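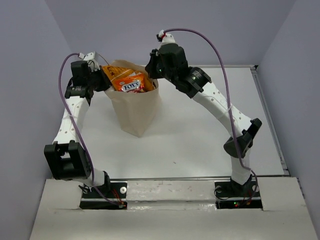
Trullisach shop update, in a few posts. The spring order has been unpacked and most of it is now on the website. The rest will follow as I get the photos and sizes written up.

First, what's new. The enamel mugs are back in green and navy. The grey has been dropped by the supplier and won't return. We have 61 of the navy and fewer of the green, so if you missed out in November I'd order the green first.

The camp blankets are the same weight as last year's but slightly longer. Several of you said the old ones left your feet out. The new label gives the washing temperature on both sides.

Hotau water bottles: the small size is up now. The large one is waiting on lids. The bottles came in one box and the lids were meant to be in another, and the second box has gone to a different address. I've got the tracking number and I'm chasing it.

Spare lids will be sold separately this year as well. They fit last year's bottles. They don't fit the older ones with the metal loop.

Jumpers. We still have the Yule ones in children's sizes only, and they are reduced until they go. No adult sizes left at all, please stop asking, I've looked in the loft twice.

New adult jumpers are on order in the plain dark red. The badge is stitched this time and a bit smaller. I'll put the measurements up before they go on sale so you can check them against something you already own.

Name tapes: the order form closes on 10th February. After that the next batch won't be back in time for the first week of camp. Spelling is printed exactly as you type it, so check it before you press the button. We can't swap them afterwards.

A few people asked about the kit list. The list is unchanged from last summer apart from one line — a head torch is now required for the older groups, where it used to be optional. Any make will do. We don't sell them.

Postage has gone up. Small parcels are 50p more than they were, and heavy ones go by courier with the price shown at the checkout. Collecting from the camp office is still free. Choose "collect" and wait for the email before you set off.

Order 286: your confirmation email is bouncing. If you bought two blankets and a pencil case and have heard nothing from us, please send me a message with the right address. The parcel is packed and labelled with your order number.

Stickers next. We had 2000 printed because the price barely changed from the smaller run, so one goes in with every order whether you want it or not. There's a sheet version for sale too, at the bottom of the gifts page.

The Pruvus rucksacks won't be restocked. The zips on the front pocket weren't good enough and we had too many sent back. If yours has gone, reply here or email the shop and I'll sort out a refund. A photo of the zip is enough, you don't need to post the bag.

I'm looking at two other rucksacks in the meantime. One has a chest strap and one doesn't. If your child used the chest strap on the old one, let me know, as it makes a difference to the price.

Next update when the Hotau lids arrive. Orders placed before noon are going out the same day this week, later ones the morning after.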